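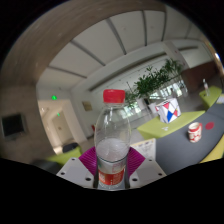

The Tap Returns to Bamthorpe

For most of the past century, residents of Bamthorpe drew their drinking water from a public fountain at the foot of the market steps. The fountain was shut off when the old main beneath the square was replaced, and the stone basin was used for many years as a planter. In June it was returned to service, the first of nine that the town intends to reopen.

The work is part of a regional program administered from Suranport, under which smaller towns may apply for help in restoring public drinking points. Bamthorpe's share covered 748 feet of new pipe and the repair of the basin, which bears the name of its mason, Antal, on the lower step.

Gyula Bárány, the town engineer, described the pipe as the simpler part of the task. The original bronze spout was set too low to admit anything taller than a cup, and most visitors today arrive with a bottle. A second outlet was therefore fitted on the north side at a greater height. It can deliver up to 800 gallons a day, and it closes automatically after each use.

Public opinion was divided at first. Several shopkeepers on the square sell bottled water during the summer months and expected to lose trade. Others asked whether the water would taste as it once did. The former supply came from the Ustetti spring, which is no longer connected to the town system, and older residents remember it as slightly sweet.

Valbona Dumitrescu, who keeps the town archive, has located a council order of 1606 requiring that the spring be "kept open to all persons and their beasts." A copy is now displayed in the library entrance, together with a plan of the early conduits.

Work on the second fountain, beside the rail station, is scheduled to begin once the platform repairs are complete. The outlet there will be open from 6 a.m. until the last train.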